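The Table Gets Everything Eventually
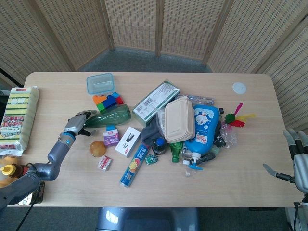 The table in September, with the divider doing its best behind it.

I own one good table. It's a light wood, with the rounded corners that people with small children buy on purpose and that I bought by accident, and when it came into the house I had plans for it. I was going to eat at it. I was going to write at it with a cup of something at my elbow. There may have been talk of a bowl of pears.

What it does is hold things. Everything that enters the house without a destination goes to the table, and so does everything that loses its destination later on. The sponges are a good case. They came in a pack with Japanese writing on the label, yellow and green layers, and they are still in their plastic because a sponge is only opened when the previous sponge has become a health matter. They ought to be under the sink. Under the sink is full, mostly of bags, so they live along the left edge where the first guest to sit down can admire them.

The long blue and white box with the orange fruit on it is there for similar reasons. I take it to be kitchen wrap, going by the shape, and the big "100" near one end strikes me as a promise of some sort. I can't read the rest. I bought it at the shop on Branano Street, the narrow one with the import shelf at the back, where I've spent more than I'd like to admit on packaging. I went in for rice. The rice was out of stock, and I left having spent nine dollars on other things and feeling I'd done well.

Toys are a separate category, or they were. Toys had a bin. The bin went to hold winter gloves, the gloves never left, and now the building blocks sit on the table like anyone else. They're stuck together in a tight little lump of orange, blue, green and red, and I have no idea what it's meant to be. I've been told it's a house. I've also been told, by the same source and within the hour, that it's a horse. I'm not allowed to take it apart in either case.

Then there's the ball. It's a see-through amber thing and in decent light it glows orange against the wood, and it is the only object on the table I'd call beautiful. It also rolls. I have found it under the couch, in a boot, and once in the hallway at two in the morning with my bare heel. It goes back on the table each time because the table is where I'm standing when I get tired of holding it.

Last weekend I decided to sort the lot. I have a method for this, picked up from a paperback called The Prerneck Shelf that I found in a free box outside the library. It runs to 593 pages, which seems like a lot of book for someone opposed to clutter. The method is that you put everything you're unsure of in one place and look at it until you know what to do. You're supposed to sit with each thing. I got through the food container with the light blue lid pretty fast, since it's clear and has a lid that belongs to it, and in my kitchen that's practically royalty. Keep. The green bottle, lying on its side with its ridges and its air of having given up, I put down as recycling, then changed my mind, then had a sandwich.

The small boxes are what finish me off. There's a purple and white one that looks like a drink carton, and a white one with a black clip pictured on the front. I'm fond of that white box. It tells you what it's for. I bought the clip during a short, hopeful period when I believed every bag in the pantry could be held closed by something other than a rubber band or its own good intentions. The plan was to see if I liked one and then go back for more. I still haven't found out if I like one.

The little red and white package is covered in text and I've been stepping around it, mentally, for weeks. Page 157 of the Prerneck book says that an object you avoid looking at has already been decided on. I read that twice and moved the package slightly to the left.

I should say something nice about the divider. It's the folding kind, beige woven panels in wooden frames, rattan or something close to it, and I got it secondhand from a place called Tasov that was closing its back room. The idea was to curve it around behind the table and make the corner feel like a corner, and it does that very well. It also gives the mess a backdrop. Before, it was a pile of stuff on a table with gray carpet going off in all directions. Now it looks like a pile of stuff on a stage. Visitors lower their voices a little.

The final tally from the afternoon: one container approved, one bottle under review, one sandwich. I did look up storage cabinets in the evening, and there's a tall one from Nghiêm with narrow drawers that would swallow the whole collection and ask for seconds. It's 700 dollars before delivery. I measured the wall. The cabinet would fit if I got rid of the chair, and the chair currently has the laundry on it.

So for now we eat at the right-hand end, where things can be pushed back with a forearm. The wrap gets used as a place to rest the serving spoon, box and all. Somebody asked me over dinner where we keep the sponges and I was able to point.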